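Masia, quatrième album de Saltar : le retour à la prise directe

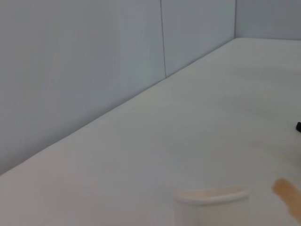 Plateau blanc et parois gris pâle.

Quatre ans après Edet, le quintette Saltar publie en août son quatrième album studio, Masia, sous l'étiquette indépendante Prostell. L'enregistrement s'est déroulé au printemps, en deux sessions, et marque une rupture nette avec la méthode adoptée pour le disque précédent, construit piste par piste. Les cinq musiciens ont cette fois joué ensemble, sans casque pour la plupart des titres, et les reprises ultérieures ont été limitées aux voix.

L'album compte 8 morceaux. Le premier, longue pièce instrumentale pour guitare, harmonium et percussions, expose un motif de quatre notes que l'on retrouve, transposé, dans l'avant-dernier titre. Les chansons qui suivent reviennent à des formats plus courts. L'écriture des textes, autrefois confiée à un seul membre du groupe, est désormais collective, et le français y alterne avec le catalan.

La production privilégie la dynamique. Les écarts de volume, largement réduits au mixage sur Edet, ont été conservés, au point que certains passages de la deuxième face demandent une écoute attentive. Ce parti pris sert les cordes, remarquablement restituées, mais dessert parfois la basse, en retrait dans les morceaux les plus rapides. On regrettera également que la suite en trois mouvements qui ouvre la seconde moitié du disque s'interrompe sans véritable développement.

Prostell a prévu un premier pressage vinyle de 1300 exemplaires, dont 500 accompagnés d'un livret de partitions. L'édition numérique paraîtra simultanément et comprendra une version alternative du morceau final, d'une durée supérieure de 70 secondes.

Une tournée est annoncée pour l'automne, dans des salles de capacité moyenne. Le groupe y interprétera Masia dans son intégralité, suivi d'une sélection de titres plus anciens, réarrangés pour la formation actuelle. Les dates seront communiquées en septembre.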